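Subject: Re: [pludville-home] Hard water spots on everything
From: Alcides Huanca

Mohsin Tanoli wrote:
> We moved to the Quispe Road side of Pludville in August and every
> glass we own has gone cloudy. I run the dishwasher on the long
> cycle and use the store brand tablets. The spots wipe off with
> vinegar but they are back after two washes. Is it the machine or
> the water? The landlord says the water is fine.

Mohsin,

It's the water. The whole Quispe side is on the old well supply, and it was hard when I moved here too. Your landlord is right that it's fine to drink. It just leaves lime on anything that dries by itself.

A few things that worked at our place:

Check whether your dishwasher has a salt compartment. It's usually under the bottom rack with a screw cap. Ours is a Flera and it had never been filled. I put in dishwasher salt (table salt will clog it) and turned the hardness setting up to the highest number. The glasses were better within a week.

Fill the rinse aid as well, even if the tablet box says you don't need to. I set the dial to 4 and went down to 3 when things started coming out streaky.

For the spots you already have, soak the glasses in one part white vinegar to three parts warm water for 40 minutes, then rinse. If they still look cloudy after that, the glass is probably etched and there's no fixing it. We lost a set of tumblers that way.

I did get a quote for a whole-house softener from Jakis. It was $770 plus $300 to install, and they wanted to cut into the line behind the furnace. We rent, so that was the end of it. If you own, it may be worth asking – the shower head and kettle would benefit too.

For things you wash by hand, rinse hot and shake off what you can. Don't leave them sitting in a puddle on a flat mat. Anything you care about should be dried with a towel.

Alcides

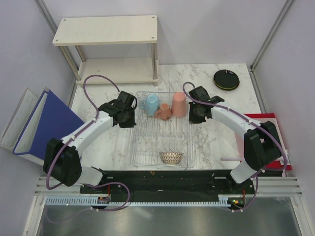 Does a drying rack prevent hard water spots on hand-washed cups?

It helps the water drain off, but any drops that stay behind will still leave lime when they dry, so a towel is the surer way.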